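Blue Hydrangeas, Take Two: the Craft Table Gallery

September 11, 2021

Hi all! I finally sat down to sort through the flower pictures, and I'm starting with my favorite of the lot.
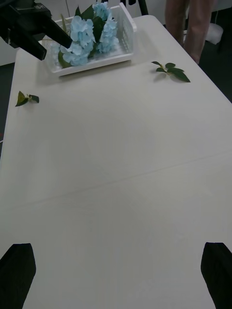

I went back and forth for ages on silk or real for the hallway at Uvholm, and fake won, mainly on price. The pale blue was Hanane's pick (I was all for pink, and I've been told I was wrong). Those two hydrangea heads in the white lattice basket are what sold me on it. I love how one sits low near the front while the other stretches out behind it, and the big dark leaves underneath do so much of the work! A plain white table is great for this kind of thing too, you see the color right away.

A few notes, as people keep asking:

The basket. It's plastic and it's shallow, so anything with a long stem will want to lean. Lahcen thinks a deeper one would be better. I like the lean.

Fluffing. Artificial florets get squashed in storage. I go over mine with my fingers, starting in the middle and working out, and then I bend the leaves last. Brahim uses a hair dryer on cool, which is slower but does look nice.

Dust. A dry paintbrush, every couple of weeks. I left a bunch alone from January until the summer once and it went gray, so don't do that.

Next up I want to try a mixed basket with some white in it. Salamatu has promised me a bag of 16 loose stems she isn't using, so if you have ideas for greenery, leave me a comment!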